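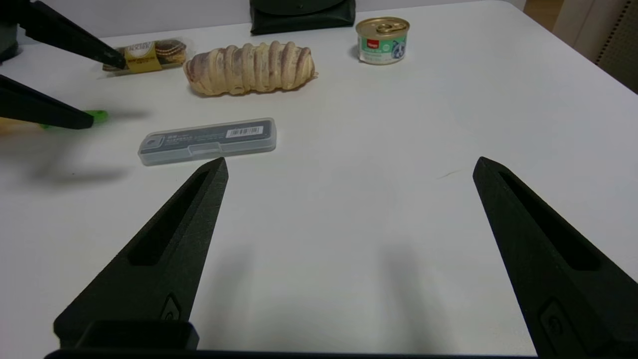
White tabletop, Saturday, before breakfast.

Okay, race week! The Dedley trail run is on and I've barely slept. 60 km, 3,061 metres of climbing, and my first go at anything longer than 40.

Igwe and I ran the last climb at Skorkstead again in October and it's a beauty. Steep through the gums, then you pop out on the ridge and can see the whole harbour. I yelled. She kept running.

Huge thanks to Byung-chul Gil for the hill sessions. I moaned through every one and my legs have never felt better!! 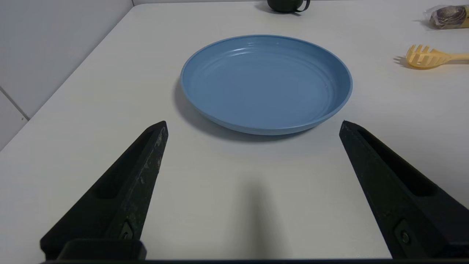 Blue plate, nothing on it yet.

Carb loading starts tonight. Rice, potatoes, more rice. Send me your favourite pre-race dinners, I'm keen to try anything that isn't pasta.

Bib number is 364 if you're coming out to cheer. Second aid station has the best parking and you get to see everyone twice. Bring a cowbell!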